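MN2 Machine Elements for Maintenance
Handout 5: Plain bushes and how they wear
Notes prepared by Gladys Mfinanga, revised by Erick Barasa

Read with Handout 4 (shafts and fits). The worked example in section 4 will be used again in the tutorial.

1. Terms

A plain bush is a sleeve pressed, glued or moulded into a housing so that a pin or shaft runs against the sleeve and the housing is spared. It has no rolling parts. In these notes "bush" and "bushing" mean the same thing. "Bearing" by itself is avoided, as it covers ball and roller types as well.

Bore: the inside diameter, d.
Length: measured along the axis, L.
Clearance: bore diameter minus shaft diameter.
Interference: outside diameter of the bush minus diameter of the hole in the housing, before fitting.

Interference closes the bore slightly. A bush that slides freely on the pin before pressing may bind after pressing. Always quote the fitted bore on drawings and measure it in the fitted state.

2. Choice of material

The usual rule is that the bush should be softer than the shaft, so that the cheaper part wears first. Tin bronze is the common choice for slow, loaded joints. Leaded bronzes cope better with poor lubrication but are now restricted in some uses. Brass is easier to machine than most bronzes and is acceptable at light load. Sintered bronze holds oil in its pores and can run for long periods without attention, provided the pores have not been smeared shut by careless reaming.

Polymer bushes run dry and tolerate dirt. They conduct heat badly and expand more than the housing, so clearance has to be larger than for metal. 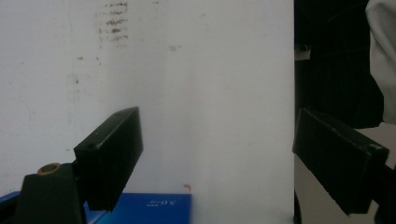 Housings are made of a wider range of materials than bushes, and the choice affects the fit. In cast iron or steel the interference stays much as it was on the day of fitting. In plastics the material creeps under the hoop stress, the grip falls with time, and the bush may begin to turn in its hole or work outwards. Common remedies are a knurled outside surface, a flange, or adhesive. A metal insert is easy to spot at inspection, like the small brass-coloured ring set into the black plastic mount in the photograph, but colour is weak evidence of alloy: brass and several bronzes look much alike. Mark the grade on the job card from the purchase record and leave it blank if there is no record.

3. Types of wear

Adhesive wear. High points on the two surfaces weld locally and tear. Typical of boundary lubrication and of starting under load. The bore looks dragged in the direction of sliding.

Abrasive wear. Hard particles cut grooves. With a soft bush the grit may embed itself and wear the shaft instead – check both parts before ordering either.

Fretting. Small repeated movements at a joint that is meant to be fixed. On steel parts it leaves reddish-brown debris, often between the bush and the housing.

Edge loading. The shaft is tilted and bears on one end of the bore. The bore becomes bell-mouthed. Replacing the bush without correcting the alignment will give the same result again.

Scuffing on outside edges and corners is contact damage and should be recorded separately from bore wear. It says little about the state of the running surfaces.

4. Worked example

A pivot on the Drorkthorpe hoist carries a steady radial load of 694 N. The bush has a bore of 18 mm and a length of 24 mm. The shaft turns at one revolution per second.

Projected area = d × L = 18 × 24 = 432 mm²
Mean pressure P = 694 / 432 = 1.61 N/mm²
Sliding speed V = π × 0.018 × 1 = 0.057 m/s
PV = 0.091 N/mm² · m/s

Compare P, V and PV separately with the supplier's limits. Passing on PV alone is insufficient, as a bush may be within the product and still exceed the permitted pressure.

For wear depth use h = k P s, where s is the sliding distance. Take k = 1 × 10⁻⁶ mm³/(N m) and s = 50 000 m:

h = 10⁻⁶ × 1.61 × 50 000 = 0.080 mm

At the speed given this distance takes 246 hours of running. Values of k vary widely with lubrication and surface finish, and the answer should be treated as an order of magnitude.

5. Measurement

Measure the bore at both ends and in the middle, in two directions at right angles. Six readings per bush. Clean off the grease first and let the part reach room temperature. The Kukthorpe workshop log, begun in 1928, gives a single bore reading for each bush. Subira Minja's comparison of old and new entries shows why this is inadequate: an oval bore can give an acceptable figure in one direction and a scrap figure in the other.

6. Exercises

a) Repeat section 4 with the length halved. State which of P, V and PV change.
b) Sketch the wear pattern expected for a shaft tilted at one end.
c) Explain why a bush should be measured after pressing.

Answers go to Joyce Owino before the March tutorial.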